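Two arms, one rail and a very patient teacher

The kit arrives in Pisanley in four crates, and the biggest of them needs two people and a wide door. Inside are the arms, the rail they bolt to, and a bundle of aluminium posts that becomes the corners of the work area. I'd set aside a weekend. The Arnton pair was standing upright and waving at me by teatime on the first afternoon, which I hadn't dared hope for!

Arnton sells it at £3170 a month on lease, with the Jurnesach control software included, and the idea is simple enough. You move the arms through a job yourself, using a pair of hand controllers, and after enough goes the software has a try on its own. Small workshops are the target: returns desks, repair benches, anywhere that handles a different muddle of objects every morning.

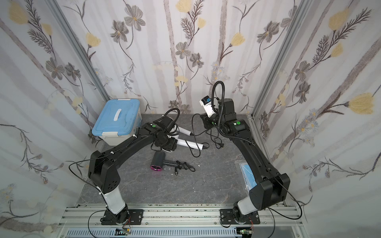
Returned goods were what I wanted to try, and small electricals above all, as they're a proper nuisance to sort. A cardboard box is easy. A hair dryer has a fat end, a thin end and a flex that goes wherever it likes, and I had a white one and a dark grey one to get through, each with its own opinion about where the plug should be. The left arm took the white one in its gripper with the cord trailing in a tangle across the floor, and I found myself leaning in like someone watching a penalty. You do feel it when those fingers close.

Teaching takes longer than the brochure lets on. Jurnesach suggests 20 goes for a simple pick, and for boxed goods that was plenty. For anything with a flex I needed 51 before I was happy to let go of the controllers, and my shoulders knew all about it. But the improvement comes in jumps, and when one arrives (mine came just after lunch) it's a lovely thing to watch.

There are grumbles. The manual, translated by the Finnish distributor Seppälä, is clear on assembly and nearly silent on what to do when an arm stops halfway and sulks. The lease runs for 18 months with no shorter option, a lot to ask of a small firm that only wants to find out whether it likes the thing. I'd also pay extra for longer leads on the hand controllers, as I spent far too much of the week perched on a stool I'd never normally choose.

Even so, I kept inventing reasons to go back in after supper. Next month I'm trying it on kettles, lids and all.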